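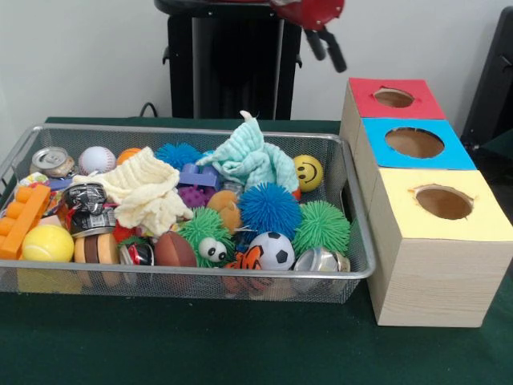

A short story is a made-up account that can be read in one sitting. Most have only a few characters and one main problem.

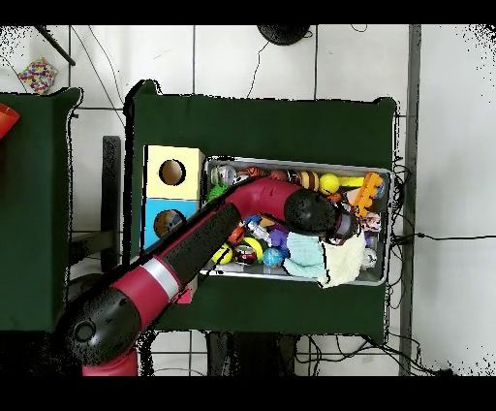
The person telling the story is the narrator. A narrator who says "I" is in the story. One who says "he" or "she" usually stands outside it.

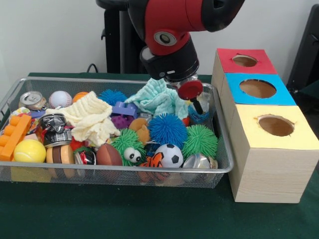 A play has no need of a narrator. It is made of speeches -- the words the actors say -- and stage directions, which tell them how to move.
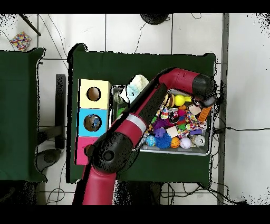 A long play is split into parts called acts, often up to 5 of them.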